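Simuseck > Shop > Small Things > Blocks and Boxes

Molora Coloured Cubes, with Fendum Box

£15 the set
In stock
Item 3000

A set of small wooden cubes in red, yellow, green and blue, and a black box to keep them in. If you were hoping for a cube with an app, you want a different shop, and we wish you well.

We have been selling the Molora since we gave up on the Gape, our previous cube, which came in nine tasteful shades of oatmeal. Customers told us they could not tell them apart. We could not tell them apart either, and for a whole December we were posting out sets by guesswork. The Molora comes in the four colours most people can name before breakfast, and the complaints have dropped to the usual level.

What they are for

Sorting, stacking, lining up, putting in the box, taking out of the box. Teachers buy them for counting. Game makers buy them as playing pieces. A fair number go to offices, where they are ordered under "training materials" and end up on the corner of somebody's desk in a tower. We don't ask.

They are small enough to pick up between two fingers and large enough that you'll notice when you stand on one. Each cube is one plain colour on every face. There are no letters, numbers or smiling farm animals, so no side is the right way up and you can put them down however you please. The edges are slightly rounded, enough to be kind to the hand, and they will still stack if you are halfway patient.

The box

The Fendum box is black, rectangular and deeper than you think. The lid lifts right off and can be left off, which is how most people use it after the first week. A black interior looks smart and hides dust. It also hides anything dark or thin you have dropped in there, so have a feel round the bottom before you write to us about missing bits.

It has no compartments. We did make one with compartments, and people spent so long deciding what went where that they never got round to using the cubes. With the plain box you can throw in cubes, sticks, strips of card and whatever else was lying on the table when it was time for lunch.

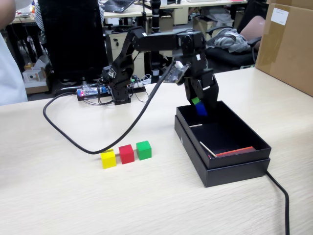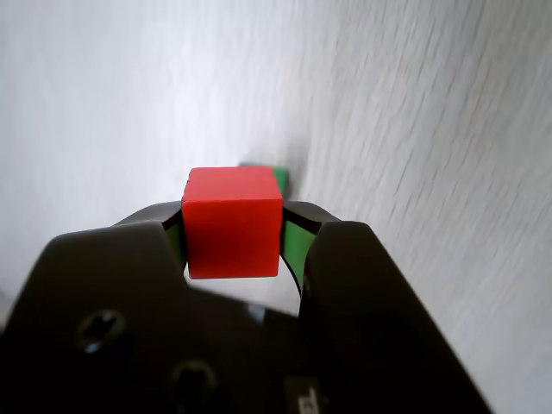
Red is the colour we run out of first. Green comes next, and blue and yellow take turns at the back. If you only want one colour, choose it from the menu at the top of the page and we will send you a set all the same. A whole box of yellow looks wonderful on a shelf and is no use at all for sorting, as one school found out when its order form slipped.

Picking a colour

Red: a proper bright red. Shows up well on a pale table.
Yellow: cheerful, and the first to show fingerprints.
Green: a clear green, well away from the blue.
Blue: as you'd expect.
Mixed: what nearly everybody should buy.

Looking after them

Wipe with a damp cloth and let them dry with the lid off. Do not soak them. They are wood, and wood that has spent the night in a washing-up bowl comes out with opinions. The dishwasher is worse. Keep them off radiators and out of full sun on a windowsill, or the red will drift towards pink on one side and you'll have a cube that matches nothing.

Small chips at the corners are normal after a lot of dropping. Ours have been dropped a great deal — on carpet, on tile, once down a stairwell — and they still stack.

What's in the parcel

Cubes in the colour or mix you chose
One Fendum box with lid
A slip of paper with our address on it, which you may recycle at once

Sticks, strips and other odds and ends are not included. You already own some.

Questions we get

Can I buy the box without the cubes?
Yes. Look under Fendum in the side menu. It costs less, though not by as much as you'd like.

Can I buy the cubes without the box?
You can, and they come in a paper bag. The bag will split. Most people are back for the box within a month.

Are all the cubes exactly the same size?
Near enough for stacking and games. They are cut from wood and then painted, and there is a hair's difference between one and the next. If you need them for measuring something, please use something made for measuring.

Are they suitable for babies?
No. They are small, and babies have only the one plan.

Will the new ones match the ones I bought before?
The paint has stayed the same since we first listed the Molora, so they should. An older set that has been handled every day will look a little duller beside a fresh one. Mix them up and after a week you won't be able to say which is which.

Do you do large orders?
We do. Anything over 100 sets, please write first so we can clear the bench. The largest so far was 2000, and the hallway has not been the same since.

Delivery and returns

Sets go out by ordinary post in a brown carton. If you change your mind, send them back within 15 days, clean and in the box, and we'll refund the price of the goods. Please count — or at least glance at — what you are returning. We have had back a set with a dice, a pen lid and half a biscuit in it, and the biscuit did not qualify.

Page last updated June 10, 2025

You may also like: Fendum Box, tall. Fendum spare lid. Gape cubes, oatmeal, end of line, no returns.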